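Fledus asks buyers to read the fine print on two-arm robot "success rates"

2 min read

February 24, 2023 - Fledus, an independent test house for light automation, today published a practice note on how two-arm tabletop robots should be scored when they handle cables, cords and other things that bend. It replaces the short checklist the company has used until now.

The note starts from a complaint. Vendors quote a success rate and rarely say what counted as a try. Fledus went back over 3,000 logged attempts from its own benches and threw out the ones a person had stepped in to help. That left 2,790. Of those, 987 ended with the item where the task sheet said it should be.

"I have read brochures that would have called all of that a good week," said Atif Mengal, who wrote the note. "If someone reached in and moved the cord, the robot didn't do the job. Write it down."

Under the new rules, a test report must state the starting position of the item, who may reset it and when, and how long an arm may hold a part before the attempt is called a failure. Picking something up earns no credit alone. A report must also list every item used, soft or rigid.

Fledus does not claim the note makes any robot safer. It covers scoring, and buyers still need a proper risk assessment for their own site. 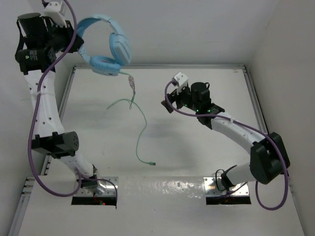 TEST PRACTICE / CABLES AND CORDS

Headphones are a fair example of the problem. One arm can have the headband up off the table while the cable hangs in loops and its plug lies on the surface. Some scoring sheets would already show a pass - the Fledus sheet leaves the box blank until the cable is dealt with too.

Štefánia Beneš, who reviewed the draft for Grurnell, is not convinced the rules will be followed. "A voluntary note is easy to praise and easy to skip," she said. "I'd like to see one vendor publish a bad number first."

Comments on the note are open through March.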